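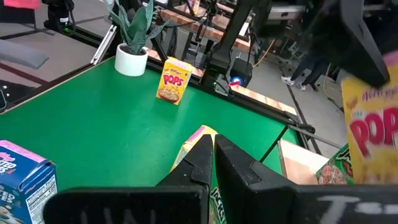
Cereal, then. That was the afternoon.

I had meant to do the taxes, or at least find the folder the taxes live in, but the green table was covered in breakfast and had been for most of April, so I told myself that clearing it counted as paperwork. It did not count as paperwork.

The trouble began with the Divik variety bundle, which I ordered from Trudodus at what must have been a weak moment, late, with no dinner in me. I believed I was buying one sensible assortment. I now own Pops, Frosted Flakes and Apple Jacks, all in a house where the adults claim to eat oatmeal. The Pops come in a small box and also in a large one, presumably for people who have tried the small one and lost control.

Sorted by size first. Looked stupid. Sorted by color, and found that most of it is yellow. Stood the little Pops up in the middle of the table by itself, near the snake plant, where it looked like it was waiting for a bus. Left it there for a while out of respect.

The snake plant is still alive, which I mention because I've done nothing to deserve it. Watered in March, possibly. A few of the leaves have taken to leaning left, and I turned the pot to correct them and then forgot which way I'd turned it, so I may have made it worse. Will check in a month.

Then the cupboard. The shelf I had in mind is 3 inches too short for anything sold as large, and I refuse to lay cereal on its side like a book. Moved the rice up, moved the Vundimell tins down, found 2 jars of the same mustard and a receipt from Maldonado for a lampshade I don't remember wanting. Put the receipt back where it was.

By five the small boxes were in and the big one was on top of the fridge, where my mother always kept hers and where I swore I never would.

Had oatmeal for supper, on principle. Then a bowl of Frosted Flakes at roughly ten, standing up - no milk left, so that's tomorrow's errand. Taxes also tomorrow.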